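Starkora Sewing and Embroidery Machine: Setup Guide
Section 4. Winding and Loading the Bobbin
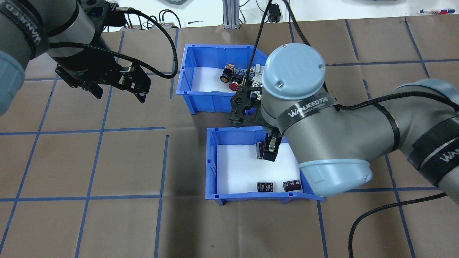
Small parts and foam-lined bins

Read this section before you sew for the first time. Use only the clear plastic bobbins that came with the machine. Metal bobbins are too tall for the case.

Winding the bobbin

1. Turn the power switch off. Raise the needle and the presser foot.
2. Set the thread spool on the spool pin and push the cap against it.
3. Pass the thread through the top guide and once around the tension disk.
4. Feed the thread end up through the small hole in the bobbin.
5. Place the bobbin on the winder and push the winder to the right until it clicks.
6. Turn the power on. Hold the thread end and press the pedal lightly. Stop after 5 turns and trim the end close to the bobbin.
7. Press the pedal again. The winder stops by itself when the bobbin is full.
8. Push the winder back to the left, lift off the bobbin and cut the thread.

Note: If the thread piles up at the top or bottom, it has slipped out of the tension disk. Unwind it and start again from step 3.

Loading the bobbin

1. Turn the power off and slide the cover plate toward you.
2. Drop the bobbin in so that the thread unwinds counterclockwise.
3. Pull the thread into the slot at the front of the case, then left along the spring until it catches.
4. Leave a 4-inch tail and close the cover plate.

CAUTION: Keep your foot off the pedal while the cover plate is open. The hook under the plate has a sharp point.

CAUTION: Do not oil the bobbin case. Wipe it with a dry cloth and brush lint out of the hook area after every large project, such as a quilt top or a lined bag.

Embroidery thread

Fine bobbin thread needs less tension than regular sewing thread. Turn the small screw on the case a quarter turn to the left and stitch a sample on scrap fabric with stabilizer. If bobbin thread shows on top, turn the screw back slightly and test again.

Guide text by Mairéad Mulligan. Revised February.
Continue to Section 5, Threading the Needle.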